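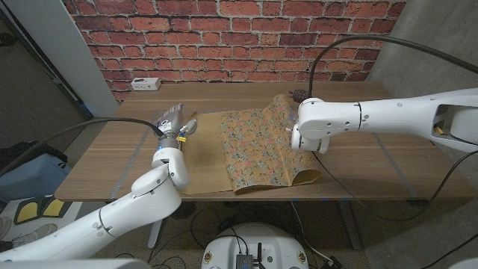
**Haiyan Yu**, Principal Investigator, Girkside Robotics Laboratory

### 4.2 Data Collection for Cloth Handling

Figure 3. Views of the Flovier workcell. Top: two-arm setup with floral cloth on the table. Bottom: view near one hand.

All trials were carried out on the two-arm Flovier workcell. The training set holds 3,882 demonstrations, of which 2,000 were used to fit the policy and the rest were held back for tuning and later study. Each test condition was run 80 times, with the starting state of the cloth reset by hand between trials. Patterned cloth was chosen on purpose – printed flowers make fold lines harder to locate than plain fabric does. A trial was ended early if the planner failed to propose a grasp in six attempts in a row.
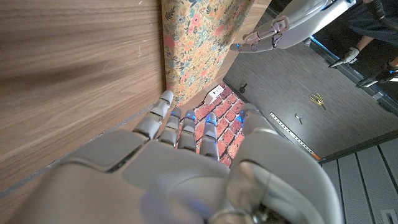 Zeyu Wan, in written remarks on the draft, argued that resetting by hand favors starting states the operator finds easy, and asked that the Gronamico baseline be run again from random drops. We accept the point for Section 5, where both methods start from the same drops.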